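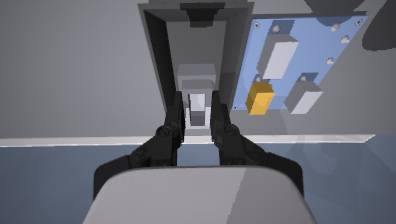
Cusik carpet tire project - progress report to Welia
09/11/2020

Where we are. Second compound is molded and trimmed, first one is dropped. Too soft, pins folded over before the end of a run. Fladthorpe track let us back in from August so most of the carpet running happened there.

Money. 700 left in the tooling line. Mold rework came in under quote. Insert foam went over, supplier put the price up and we needed it that week. 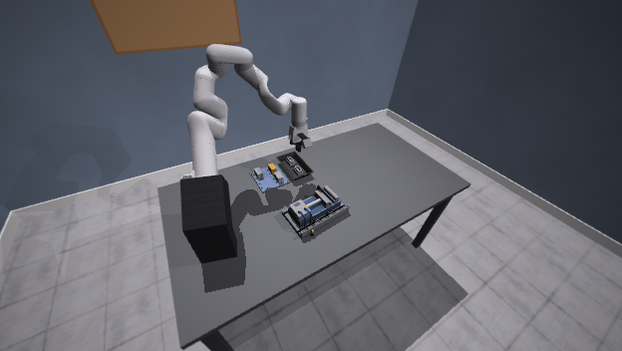

Testing. Four sets glued, 50 runs on the rear buggy tire. Wear is even across the width now. Traction roll much better with the lower outside pins, still there on the tightest hairpin. Front tire is behind - only bench checked, no track time yet. Sidewall splits at the bead on two of them, looks like glue prep and not the rubber but we want to cut one open before saying so.

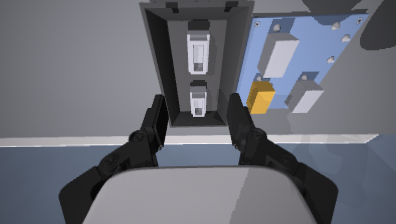 Gripper, dark gray box and light blue board. Rendered view.

Palacios wheels. Dishes fit the new bead fine. Hex fit was sloppy on the early batch, they have agreed to replace those. No date from them yet, chasing.
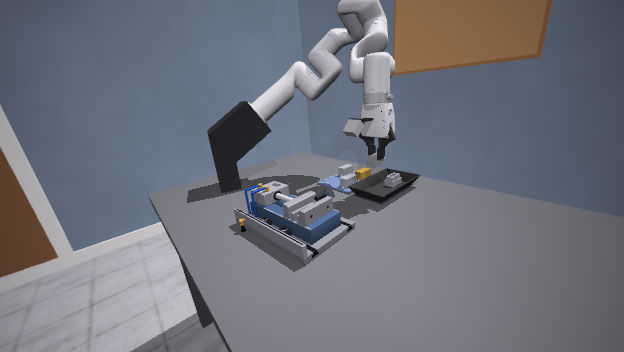 Still to do: front tire on carpet, wet glue vs dry glue comparision, packaging text. Astro running will have to wait for spring, we would like to move that milestone if you are OK with it - need a yes or no before we book the track.

Receipts are in the shared folder, foam invoice to folow.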